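Teaching a robot to carry a tray, one try at a time

2026-05-16

I've written a lot of stories about Surodbridge from a folding chair, but this was the first one where I came home with sore wrists. The folks at Sudley, the small robotics outfit that moved in over by the old bus depot, let me spend a morning with the crew that gathers examples for their learning system, and then they let me have a go myself (their mistake!).

The job sounds easy. You pick up a pair of hand-held grippers, one for each hand, and you do ordinary chores with them. Lift a tray. Slide it over. Put it down. Then you do it again, and again, and every one of those tries gets saved so the software can study how a person did it. There's no robot involved at this stage, just people with pinchers for hands.

Roman Kozłowski runs the sessions, and he's been at it long enough that he talks about trays the way my uncle talks about trout. A flat tray on a flat table is a mean little problem, he told me, because there's not much to grab and both hands have to agree. Squeeze harder on one side and the whole thing skates off. He wants those wobbly tries kept too, with a note, so the system sees more than perfect ones.

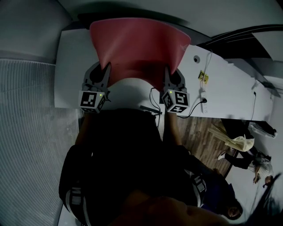 Both grippers on the sides of the red tray during a collection session at Sudley. The patterned cubes help the software track each hand.

The cubes were the part I asked the most questions about. Each gripper has one, white with black square patterns on it, and the pattern is how the computer works out where the hand is and which way it's tilted. That means you can't go covering them up with your sleeve, which I did, more than once. Roman was very nice about it.

So how much of this does a machine need? The crew has 2,540 tries saved so far across all their chores, and 548 of those are trays. They work in blocks of 30 and then swap out, and I can tell you that by the end of my block I had a new respect for anybody who carries dishes for a living. My thumbs wanted to do everything and there was nothing for them to do. Six of my tries had to be tossed, mostly the sleeve thing.

What happens next is the part I'm itching to see. Sudley plans to send the tray examples over to its partner shop in Pundemstead in June, where a two-armed robot will get its first crack at the same chore. The hope is to have something that can clear tables in a cafeteria, though Roman wouldn't give me a date for that no matter how many ways I asked. He says cups come after trays, and he is not looking forward to cups.

They're also looking for more hands, and he'd like a mix: tall people, short people, lefties, people who are a bit clumsy (I qualify). Sessions are paid and run through the end of June. If you want in, stop by the front desk at Sudley and ask for the sign-up sheet. Wear short sleeves.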